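The Slip-On Season

April 22, 2019

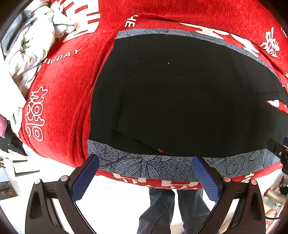
Red cloth, white letters, double happiness.

My aunt Valentyna Dmytriv married for the second time at sixty-eight, and she let me know by leaving a message on my phone that was mostly about parking.

"You can't use the lot at Derkow anymore," she said. "They tow. Leave the car at Mbeki and walk up the hill. Wear flat shoes. Also I'm getting married, so bring something to eat." Then a long stretch of her looking for the button that ends a call, and some radio.

I played it three times. I hadn't known there was a man! I'd had dinner at her place in the winter and there was no sign of one, unless you count the second toothbrush, which I had noticed and decided was for cleaning grout.

So I called my mother.

"His name is Lin," my mother said. "He repairs pianos. He's very tall and he doesn't eat cucumbers."

"How long have you known?"

"Since the cucumbers," she said, and would not be moved past that.

The wedding was going to be in May, in the big upstairs room over the Flukemside ferry office, and I was put in charge of chairs. I want to be clear that I did not volunteer. Valentyna has a way of talking about a job as if you've already done it badly, and before you know it you're defending yourself, and then you're in charge of chairs.

"Last time the chairs were terrible," she told me.

"What last time?"

"At your cousin's. Everybody's back hurt."

"I was nine at that one!"

"Well, now you're older," she said.

The place to rent chairs was an outfit called Dumine, out past the grain elevators, and the man there quoted me 801 dollars, delivered. I said that seemed like a lot. He said I could have them for 500 if I picked them up myself, and did I have a truck. I do not have a truck. I have a small green hatchback with a door that only opens from the inside. I said I'd think about it and he said everybody thinks about it, then they pay the 801.

What I did was drive to Valentyna's to talk her into a smaller wedding.

She was in the kitchen with Lin, who was in fact very tall. He had to tip his head to get under the lamp. They had fabric all over the table, red, yards and yards of it, and she was pinning while he read out numbers from the back of an envelope.

"His sister sent us things from her shop," Valentyna said with pins in her mouth. "She wants it to be done right. Feel it."

I felt it. It was nice, it had that nap to it where your finger leaves a road. I asked what we were looking at and Lin said it was for the chairs.

"The chairs are going to be terrible," my aunt explained, "so we're covering them."

Well, that took the wind out of me. I sat down on the one seat without cloth on it and said I'd come about the number of people. I had a whole speech. I'd practiced it in the car, out loud, with the window down, and a woman at the light by the bakery had rolled hers up. The speech was about how a person at a certain time of life might want something quiet, a lunch maybe, something by the water.

I got as far as "quiet."

"My first one was quiet," Valentyna said. She took the pins out of her mouth one at a time and put them in the cushion. "City hall, gray coat. Your grandfather looked at his watch. We had soup after. It was good soup, I'm not complaining about the soup. Then thirty-one years of quiet, you remember your uncle, he was a decent man and he could go from one end of a month to the other on 'pass the salt.' I've had it. I know what it's like."

Lin had stopped reading the envelope. He was folding it along a line that was already folded.

"I want it so loud they hear it on the ferry," she said.

I said okay.

"I want people to say it was too much."

I said okay, Aunt Valya.

"And I want chairs."

So I called Dumine from her hallway and paid the 801, and while I was at it I said yes to the extra long tables (I don't know why, the man was very persuasive once he had my card number). When I came back into the kitchen they'd put a thimble on Lin. It sat on the very end of his finger like a hat. Valentyna handed me a seam ripper and a stack of covers she'd sewn inside out the night before, and the three of us worked until it was dark. Nobody brought up lunch by the water.

Somewhere in there I asked him how they'd met. I expected the piano, you know, she has that old upright with the dead keys in the middle. But he said no, he'd never touched that one, she wouldn't let him. They'd met at the hardware store in front of the glue. She'd told him he had the wrong glue. He'd been buying that glue for forty years, he said, it was the correct glue, it was what everybody in the trade used.

"And?"

"And I put it back," Lin said.

"It was the wrong glue," said Valentyna.

"It wasn't," he told me, quite peacefully, and bit off his thread.

I left late. She walked me down to the street in her slippers and gave me a jar of something for my mother, and a bag of red scraps for me, too small for chairs, in case I ever needed to cover anything. She checked the hatchback's back seat as if there might be a truck in it.

"You thought I was too old," she said.

I said I hadn't thought that.

"You had a speech. I saw your mouth moving when you parked."

There's no answer to that one, so I got in by climbing across from the passenger side, the way I always do, with the jar between my knees. She stood on the curb the whole time giving me directions I didn't need. Left at the pharmacy. Not the first left, the real left. When I looked in the mirror at the corner she was still out there, and Lin had come down too, holding her coat out behind her with both hands, waiting for her to finish waving so he could get her arms in it.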